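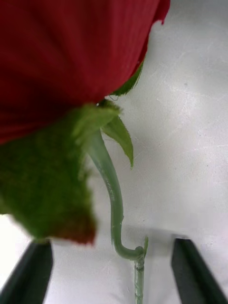
## Tritska cut roses, mailed in a box: worth it?

I bought these because Aarti Pant would not stop talking about them. I don't trust flowers that come in the mail. The last ones I got that way smelled like a wet basement, and I had to argue for a refund until June.

The offer is simple enough. You pay $29, you get long-stemmed red roses, and the card promises they'll look good for "up to 2 weeks." I'll believe that when somebody shows me.

First, the color. I expected the tired brick red you get at the gas station, and this is a proper deep crimson, going darker like wine in places. Fine, they win that one. The petals do have faint creases in them if you get your nose right up there, and I found a sepal with a reddish-brown tip. On a grocery store bunch I wouldn't say a word. On something sold as "hand selected" I will.

The stems are slender. The website talks about "sturdy, florist-grade stems," and I would call that a stretch. A big heavy bloom on a thin stem is asking to droop in a tall vase, so I'd go with something short and narrow and cut them down hard.

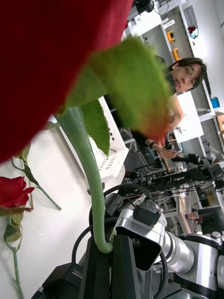 Leaves are another gripe. You get small serrated ones here and there along the stem, which look nice enough lying on a white table, but anything below the water line has to come off or the water goes cloudy. The instructions skip that completely. They do find room for a paragraph about the company's values.

Customer service: I wrote to ask which farm grows them and got a reply from a Shivam Dixit, polite, fast, and no answer in it. I asked again and got the same text back.

Pankaj Tyagi buys his from the stand in Prandville and says they're just as red for less money. I haven't compared them side by side, so take that for what it is.

**Good:** the color, the size of the blooms, a quick reply to email (such as it was)

**Not so good:** thin stems, skimpy instructions, "hand selected" doing a lot of work

I'm giving them 3 out of 5. If they ran a sale I might order again, but at full price I'd drive to Prandville first.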